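From: Ovidiu Cozma
To: gindeo-users
Date: 20 February 2018
Subject: Re: [gindeo-users] Ostlow tablets stuck on the old build after OTA

Veronica Tudose wrote:

> We have 47 Ostlow tablets in the warehouse, all running Gindeo. The
> update notice came up on every one of them last week. Most installed it
> and came back fine. A few downloaded the package, rebooted, and came
> back on the old build with no error message. If I check for updates
> again they say they are up to date, but the build number in Settings
> hasn't changed.
>
> I tried clearing the updater's data on one of them and it made no
> difference. Is there a way to force it without wiping the tablets? They
> have our stock app on them and De Smet charges us for each
> re-enrollment.
>
> Also, does anybody know if the battery drain is fixed in this build?

Hi Veronica,

We had the same thing at Mestell, on the same model. No wipe needed.

The package goes into the cache partition before it is applied. The full download is 390 MB, and once it is unpacked the updater wants 900 MB free. If the space isn't there, the install stops during the reboot and the tablet starts the old system again. The updater has already written down the new version as installed by that point, so it tells you there is nothing to do. I reported this in July and the ticket is still open.

To check whether a tablet has this problem, go to Settings, then About, then tap Build details. Compare the two lines marked System and Updater. If they match, the tablet is fine. If Updater is newer than System, it is one of the bad ones. 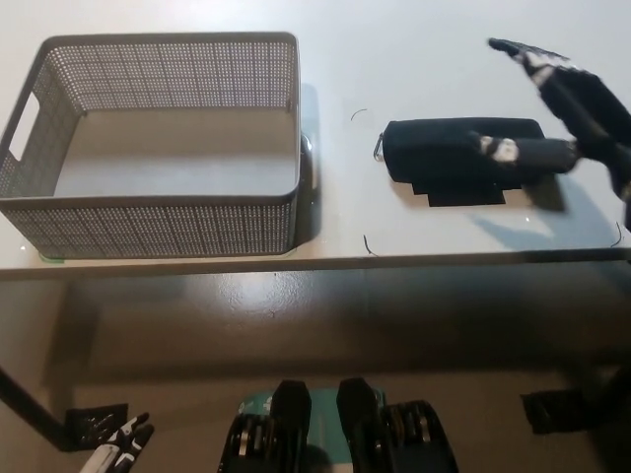

For the bad ones, the fix is to clear the cache partition and then install from a file. Clearing the updater's data from the Apps screen, as you did, only removes its settings. You have to do it from recovery. Power the tablet off, hold volume up and power until the logo shows, then let go of power only. Choose "Wipe cache partition". Do not choose "Wipe data", which is right under it and will cost you an enrollment. While you're working through them, keep the finished tablets apart from the rest. I use an open gray plastic basket on a white table, the kind with small holes all over the walls and a handle opening in the end, and anything that goes in there has had its build number checked after the second reboot. Before I did that I flashed a couple of them twice.

Once the cache is clear:

1. Download the full package on a PC. The incremental one will refuse to install this way.
2. Check the checksum against the one on the download page.
3. Copy the file to the top level of a memory card. The recovery menu doesn't look inside folders.
4. In recovery, choose "Apply update from card" and pick the file.
5. Reboot, let it finish optimizing the apps, then reboot once more.

The battery should be at 76 percent or higher before you start. The recovery menu doesn't warn you if it is lower, it just goes back to the first screen – that had me confused for most of an afternoon. Leaving the charger plugged in does not get around it.

Your stock app and its data should stay where they are. Ours did, and so did the enrollment. The only thing we lost was the saved Wi-Fi password on tablets that were still on the very first build, so have that handy. I would still do one tablet first and use it for a day.

On the battery drain, partly. The one caused by location scanning with the screen off is gone. Ours now come through the night with most of their charge. There is still some drain if Bluetooth is on with a scanner paired, and I haven't found a setting that helps. We turn Bluetooth off at the end of the shift.

One more thing – if De Smet manages your update policy, ask them to pause automatic updates until you're done. Otherwise the server may push the incremental package again while you are copying files, and you'll be back to a full cache partition.

If a tablet won't go into recovery at all, send me the bootloader version off the list and I'll see if I still have the older recovery file for it.

Ovidiu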